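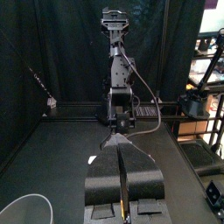 Irina Ardeleanu has been writing house rules for robot arms long enough to have strong feelings about cables. "They come first, always," she says, settling in with her tea at the Hurnico workshop in Bandville. "People want to talk about clever software, and I'm afraid I drag them back to where the cable goes when the arm turns round!"

The rulebook she looks after, known to everyone as Manole, began as 2 sheets and has grown to 70 pages. She is fond of it, and a little embarrassed by its size. Soft and bumpy things get a chapter to themselves.

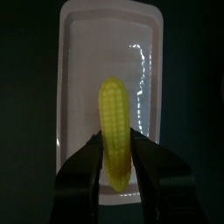
A toy corn cob between the gripper fingers, with a white tray behind.

"You hold it on opposite sides, and you don't squeeze harder than you need to," she says. "I know that sounds like something your grandmother would say – well, mine did, about eggs – but we do write it down, and we ask new people to read it aloud."

Two arms at one table bring rules of their own. Irina likes each arm to have its own side, with the middle treated as shared ground where only one may go down at a time. The rule was redrafted 3 times before October, and she still thinks the wording could be kinder to beginners.

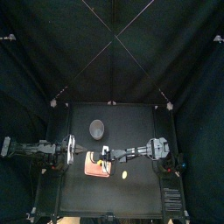
What comes next

A shorter edition is being prepared for the team at Povance, who have asked for larger print and fewer footnotes. "I'm keeping one or two of the footnotes," says Irina.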